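I put off learning to plan a room on the computer for years. I'm a graph paper person! I like an eraser. But when we bought the house in Larnby, the downstairs bathroom was so small and so badly arranged that I'd already chewed through half a pad of paper, so I sat down one evening and made myself learn. This is how I go about it now, for any little room.

## Measure first, and then measure again

Grab a tape measure, a pencil and someone to hold the other end. Write down:

- each wall, at floor level and again at chest height (old walls lean)
- the ceiling height in two corners
- the door, including which way it swings
- every pipe, vent and outlet, measured from the nearest corner

My longest wall came out at 266 cm down low and 2 cm less up high. I went with the smaller number. Always go with the smaller number — you can't shave a vanity once it's been delivered.

I do it all in centimeters, by the way, even though I grew up on inches. Fewer fractions to mess up.

## Draw the empty shell

Open whatever planning program you like. Draw the walls, type in the lengths, then put the door in. Don't touch the furniture menu yet! I know, it's the fun part. My friend Dalia Lill dropped a bathtub into hers before she'd set the ceiling height and had to start over.

Once the shell is closed, save it under its own name. I call mine "shell" and never change it. Every new idea starts as a copy.

## Put in the things that can't move

For most of us that's the toilet, because moving the drain costs real money. Place it from your measurements, then lock it. The sink comes next, and after that anything that stands on the floor. Use the plainest colors in the menu at this stage. If you start picking tile now you'll be up until midnight (ask me how I know). 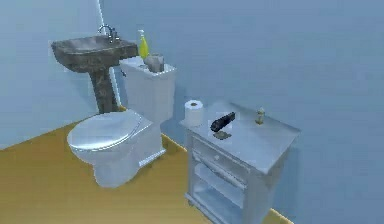
*Pedestal sink, toilet and a white side table, with plain colors on the walls and floor.*

Now drop down to eye level and turn the view around. Can you get in the door and close it behind you? Is there space for your knees? I like to mark the same spots on the real floor with painter's tape and go sit on an upside-down bucket. You'll feel silly, but it works.

## Try three versions, then stop

I let myself make three copies of the shell and no more. One is sensible, one is cheap, and one has the thing I secretly want. Print all three from straight above and tape them up by the bathroom door for a week. Scribble on them whenever something bugs you.

Arvid Torvik, who did our plumbing, wrote all over mine in red pen and saved me from putting a cabinet right in front of the shutoff valve. So show yours to whoever is doing the work before you buy a single thing.

## Before you order

Check the delivery size of each piece against your narrowest hallway, stairs included. Then go back and measure the long wall one more time.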